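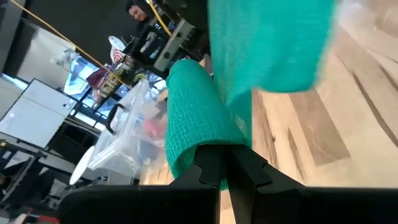 Vaida Uibo
Textiles and storage, Hundcombe Scrap Store

Rolling fabric so it stays rolled

Quick one, I get asked every time I run a sorting morning. How to roll offcuts and odd lengths for a clear bin so you can see what you've got and pull one out without the other lot coming with it.

Works for cotton, poly mesh, sports lining, most thin wovens. Not felt, not anything with a pile. Velvet gets hung up, end of.

What you need

Clean floor or a big table. I use the floor, more room.
A clear plastic bin, the sort with a handle if you have to shift it.
Wide elastic or strips of scrap cotton for ties.
Masking tape and a pen.
Iron, if you can be bothered. I mostly can't.

Before you start

Sweep. Wooden floors have grit in the seams between boards and mesh picks up every crumb of it. Snip hanging threads. Anything damp goes on the airer overnight, do not roll it damp, you will get that smell and it doesn't wash out.

Rolling

1. Lay the cloth out flat, right side down. Smooth from the middle outwards.

2. Fold in half lengthways, selvedges together. Then again if it's still wider than your bin is deep. Bin first, then fold, I have done it the other way round and had to start agian.

3. Turn the short raw end over by 5 cm. Gives you something firm to roll against.

4. Roll from that end. Tight for the first couple of turns, then just even. Slippery stuff creeps sideways so every so often stop and tap the ends level with your palm.

5. Keep hold of the roll while you deal with the loose end. A flap left flying about will pull the lot open again. Pinch the roll in the middle, bring the flap down over it, smooth it round.

6. If the end runs to a point (loads of offcuts do, they come off the side of a pattern piece) leave the point till last and tuck it under the tie.

7. Tie. 2 ties for anything long, one for short bits. Snug, no tighter, or you get a dent that won't press out.

8. Tape label on the end of the roll. Length, width, what it is. Not the colour, you can see the colour.

Into the bin

Stand them on end, labels up. Laid flat you end up digging. Leave a gap big enough for your hand. Tip the bin a bit while you fill it and the first few rolls won't keep falling over.

No mixing with hard bits. Lids, tape reels, little flags, tools, they all find their way in and then you've got a snag in a nice piece of mesh. Seperate tub for those.

If it keeps unrolling

Probably too loose at the start. Undo it and go again, winding the outside tighter does nothing. For very springy mesh, roll it round a cardboard tube. Rūta Stankevičius swears by the tubes from wrapping paper, cut down with a bread knife.

Creases: hang it up the night before you want it. Cool iron through a tea towel if that doesn't shift them. Test a corner, some of the synthetics go shiny.

Next sorting morning is in January, bring your own ties if you've got them, we're low on elastic.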